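Rironmont Two-Arm Bench Cell: what to budget for before you order

Most people who ring us have a figure in mind for the arms. Very few have one for the fingers, the table or the Sunday somebody spends rerouting cable. Obed Ackah, who answers the sales line, has asked us to put the rest in writing so that he can stop reciting it.

What you are paying for

The cell comes as two arms, two grippers, a wrist camera for each and one fixed camera that watches the table. It is meant for picking up, holding and setting down light everyday things: bottles, cups, small tubs. If you want to lift a gearbox, Quartey make something larger and we will happily give you their number.

Fingers are sold in pairs. The blue Urnard lattice fingers are open-work plastic and fit most round goods. Order spares with the cell. People who order them afterwards pay postage twice and write to us about it. 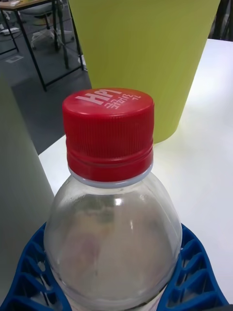 Lattice fingers at a clear bottle with a red screw cap, from the wrist camera.

Clear plastic deserves its own line in your plan. It throws back highlights and shows whatever lies behind it, so allow more set-up time than you would for a nice honest tin. Bring us your real goods for the trial. A colleague's idea of "much the same bottle" has cost one customer a fortnight.

The bench

We don't supply a table, having once tried to post one. A plain white top is easy on the cameras, provided you can live with every mark on it. Place the arms on opposite sides and leave clear space between them. Then look at the floor and decide where the cables will go, preferably before they decide for themselves.

Your first trial can be done with very modest props. A small bottle and a couple of paper cups in different colours will tell you plenty about reach and clearance, and the refreshments budget can probably absorb them.
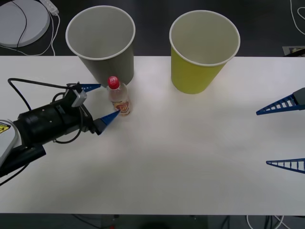
Costs that turn up later

Spare lattice fingers: £50 a pair
Replacement wrist cable: £15
Skevodar mounting kit: £400
Second day of on-site training: £634

The last price is odd because Kalliopi Stefanou worked it out properly and refused to round it. The first day is included.

Lead times and support

Orders placed before the end of February go out in the spring batch. Bořivoj Pešek handles installation dates and will want to know your door width. Please measure it. Support is by telephone on working days, and Selorm Osei will ask whether the emergency stop is pressed in before she asks you anything else.

For a written quote, send us a list of what you want picked up, with weights and a photograph of your bench as it is today.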